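Bathroom attendant / cleaner wanted, guest house, Illevberg
Posted 2/20/20
Shares 29 · Comments 2

We need someone to look after the bathrooms at the Boutros guest house, starting in April. The work is mornings only, with two weekends off a month, and it is cleaning. I say so because the last advert we placed called it "guest wellbeing and presentation", and we got a pile of letters from people who wanted to talk about candles.

I run the house with Imad Fakhoury. He is more hopeful than I am about job adverts and wanted a paragraph about joining a family. You would be joining a rota. It is a decent rota, it goes up on time and we don't change it the night before, but I have worked for places that called themselves a family and I noticed they were slow to pay.

What you'd be doing: basins, taps, mirrors, toilets, shower glass, floors, bins, soap. Restocking towels. Reporting drips before they turn into stains. Some carrying up and down stairs, as the lift is small and I wouldn't put my faith in it with a full trolley.

We don't ask for certificates. I have interviewed people with a folder full of them who wiped a basin and left the ring round the drain. We would like you to have cleaned for money before, somewhere, and to be able to tell us how you'd do a large mirror without leaving smears. If your answer involves a miracle product, be ready for questions. A salesman from Jullow left us a spray that was meant to keep shower glass clear for a whole season. I remain unconvinced. 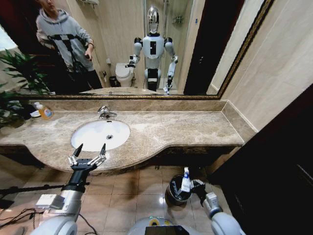
Marble is the other thing. Please don't bring vinegar or lemon anywhere near it, whatever you have read. Plain soap, warm water and a dry cloth, and wipe up spilt hand soap when you see it. The plants need their leaves dusted now and then and should not be drowned.

Pay is 398 a week before tax, the same for everyone who does this job. There is no bonus scheme. We looked at one and it seemed to be a way of paying people less and making them guess by how much. Tips left in the rooms are yours.

To apply, write a short letter to Kwan-ho Chang at the front desk, or hand it in. One page will do. Give us a former employer we can ring, and we will ring them. Anyone we like the sound of will be asked in for a paid trial morning — paid whether or not we take you on.

No agencies, please. Amska, that includes you.

Share this 29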